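**Spending the equipment money: where we've got to**

Sat 27 November

So the arm budget. I promised in the October issue that I'd write up what we're asking for next year, and a couple of you have (politely!) reminded me that I hadn't. The short version is that we want a second arm for the Dranville room, and we want it to do the same kind of tabletop work as the first one. The long version is mostly about everything that isn't the arm.

When we put together the first request I did what I suspect everyone does, which was to get a price for the robot, add a bit for shipping and feel very pleased with myself. Then came the side table, the stand, the gripper, the spare fingers, the longer cables, the two days of an electrician's time... I kept a list that first year and it ran to 168 lines by the end. Most of them were tiny, and a lot of them were cups and utensils, because sorting small kitchen things is what we do all day and we get through plenty of them.

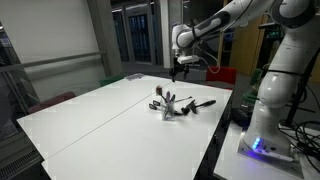
*The arm over the utensil cup, Dranville room.*

This time I've priced the whole station as one item. Two quotes are in, one from Genley and one from Kontogiannis, and they're hard to compare side by side. Genley includes the gripper and a mounting plate but charges separately for training. Kontogiannis throws in the training and then wants extra for nearly everything with a plug on it. I'm leaning toward Genley, mainly for the shorter wait on spare parts, but I've asked both of them to requote with the same list in front of them and I'd like to see those numbers before anybody signs anything.

A few things I'd love your thoughts on:

- **Tables.** I've put in for another big white one with its own side table for the base. If you'd prefer something on wheels, tell me now – it changes the floor plan as well as the price.
- **Cable tidying.** I've added a line for trays and ties. It's small money and I'm not giving it up!
- **Service plan.** One year or two? Two is cheaper per year, but it all lands in the same budget.
- **Consumables.** Cups, tongs, spatulas and so on. Last year's figure was a guess, so please send me your receipts, even the silly little ones.

The Nutdale folks have asked whether they could share the new station for part of the week. I'm all for it if they chip in on the service plan, and I've told them so.

The draft spreadsheet is in the shared folder, and row 177 is the one with the question mark in it (installation – I'm still waiting on a quote). Add comments straight into the sheet, please, and I'll go through them before the request goes in.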